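Review: Woralus Bench Rules for Two-Handed Robots, second edition

Rating: 4.5 out of 5 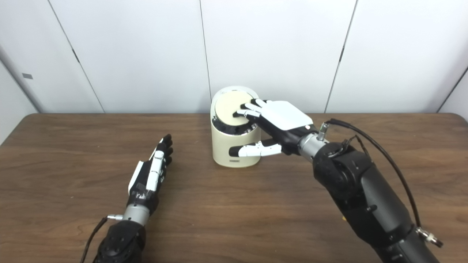
I've been waiting for a guide like this since we got our second arm. The first edition was a thin thing, mostly about fencing and floor tape, and it had next to nothing on hands. The new one is 183 pages, spiral bound so it stays open on a bench, and it's written by people who have plainly spent long afternoons watching robot fingers slide off a lid.

The best part by a mile is chapter 4, on pressing and holding. It deals with tabletop jobs where one hand works on a round object and the other has nothing to do, and it has a proper rule for that other hand: park it well clear of the object, fingers loose, and leave it there until the task calls for it. We'd been letting ours drift about wherever the last move left it. I'm a bit embarrassed by how much tidier our trials look now!

There's also a lovely section on pressing from above. Spread the load over four fingers, keep the thumb low against the side or just off it, and write down which before you start. Set your force limit on a dummy object first. The authors want the limit written on the task sheet as well as in the software, which I grumbled at and then found useful the same morning, when somebody had loaded the wrong profile.

Cables get 13 pages, and I read every one of them (twice, if I'm truthful). The advice on leaving a generous loop at the wrist, then turning the joint slowly through its full range before you trust it, is the clearest I've come across. Clevum's free handout covers the same ground but stops at the elbow.

Other bits I liked:
The one-object rule. Clear the table before each run, and put the object back on a marked spot.
The stop-button drill, done with the arms moving slowly and a different person pressing each time.
The blank check sheets at the back, which you're allowed to copy.

Now the grumbles. The index is poor – "wrist" sends you to a page on gloves. The chapter on shared spaces leans heavily on a case study from the Tonham workshop, and if your room is smaller than theirs you'll have to work out the spacing for yourself. It also isn't a substitute for the formal safety standards or your own risk assessment. The authors say so on page 2, and I'd have liked them to repeat it in the pressing chapter, where people will go first.

I bought mine from Mohamedi and it came in a plain card sleeve with the corners intact. If you already own the first edition, get this one anyway and pass the old copy on to whoever does your floor tape.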